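Scanning Your Old Books and Papers at Home: What I've Learned So Far

I started scanning my own shelves last November, after a shelf bracket gave way and I had to admit the back bedroom was holding more paper than it could stand. Cookbooks with no covers, appliance manuals, a whole run of sewing newsletters from the Nendora guild, my grandmother's recipe notebooks. I'm up to 1048 pages now and still married, so I figured I'd write down the tips people keep emailing me about.

Sort before you scan

Do this first, all of it, before you even plug anything in. I make one pile for things I own outright (letters, my own notes, family recipes), one for very old books, and one for regular published books that are still somebody's living. That third pile is where you want to slow down. Buying a book gets you the paper and the ink, and the words still belong to whoever wrote them. I'm no lawyer, and the rules change from country to country, so for anything in that pile I check the copyright page and look the title up before I decide. Plenty of them are sold as e-books for a few dollars anyway, and my time is worth that much!

The newsletters were a funny case. The guild folded years ago and I couldn't tell who to ask, so I wrote to the last address printed on the back page. Got a lovely note back in two weeks saying go ahead, just keep the contributors' names on their patterns. Always ask. I saved that note as the first page of the scan so it travels with the file.

Getting the pages flat

My scanner is a secondhand Jusent flatbed, slow as anything but the glass is good. For stapled booklets, pull the staples with a butter knife, never with your fingernails. For spiral bindings, uncurl the crimped end with pliers and twist the wire out like a corkscrew. Hardbacks I leave alone and press gently, with a dark towel over the top to keep light out of the gutter.

If the paper is thin and the other side shows through, put a sheet of black construction paper behind it. This one trick rescued the whole Pacheco canning booklet, which was printed on something like tissue.

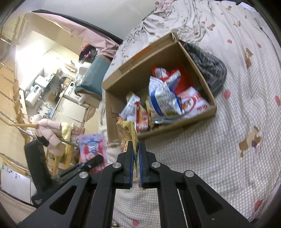 Wipe the glass every 14 pages or so. I use a microfiber cloth and a tiny bit of water on the cloth, not on the glass. Old paper sheds like a cat, and one speck will give you a line down every page until you catch it. Ask me how I found that out. (Tuesday night, 44 pages, all redone.)

Settings I use

300 dpi for plain text, 600 for handwriting or anything with pictures I care about. Color for recipes, even the black and white ones, because the stains tell you which ones were good. Turn off the "auto enhance" button if yours has one. Mine kept deciding that pencil was dirt and erasing it.

Save as PDF for reading, and keep a separate folder of the plain image files in case you want to redo something later. Then run the text recognition so you can search. It will make a mess of fractions. I go through every recipe by hand and check the halves and quarters against the page, and I once caught a pie calling for 12 cups of sugar.

Naming and backing up

Year first, then title, then page count, like 1962-canning-283. Boring names are good names. I keep one copy on the computer, one on a little drive in the kitchen drawer, and one at my sister's.

And about sharing: the family recipes go to anybody who asks. Books that are still under copyright stay on my own machine, and I don't post them or pass them around, even when a very nice person from a sewing forum asks twice. Her library can probably borrow a copy for her. Mine found me an Anon pattern book I'd been chasing forever, and all it cost me was a drive across town.

Next month I'm doing the photo albums, the kind with the sticky pages. If you have a way of getting pictures off those without bending them, please write, the dental floss method is making me nervous.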